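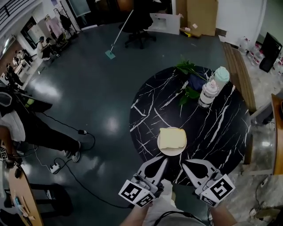

Wer räumt eigentlich auf, wenn der Automat aufräumt?
Am Anfang dieselben Leute wie vorher, nur mit einer Tabelle mehr. Deshalb kommt die Tabelle in dieser Anleitung zuerst dran.

Automatisierung im Betrieb einführen, ohne die Teeküche zu verlieren
Stand: 19. Juni 2025

Schritt 1: Tätigkeit aufschreiben
Nehmen Sie einen Handgriff, keinen Beruf. »Teller abräumen« geht, »Kantine« geht nicht. Bei Lasow stand im ersten Entwurf »Service allgemein«, und daran ist das Projekt bis August hängen geblieben.

Schritt 2: Vormachen lassen
Den Handgriff zeigt, wer ihn täglich macht. Mit dem Greifer in der Hand fühlt sich auch ein Teller mit einer Scheibe Brot plötzlich nach Gesellenprüfung an. Planen Sie 40 Durchgänge pro Person und Schicht ein, danach lässt die Sorgfalt nach und der Humor auch.

Schritt 3: Zeit gutschreiben
Vormachen ist Arbeit. Es gehört in den Dienstplan und nicht in die Pause.

Schritt 4: Restarbeit benennen
Legen Sie schriftlich fest, wer bei Störungen gerufen wird und was dafür liegen bleiben darf. »Machen wir nebenbei« ist keine Zuständigkeit. Bei uns sind es zwei Leute pro Schicht, beide mit Zulage.

Schritt 5: Mit dem Betriebsrat reden
Vor der Bestellung. Die Vorlage aus dem Titadon-Ordner können Sie übernehmen, Seite 8 bitte streichen, die gilt nur für den Standort Ziltby.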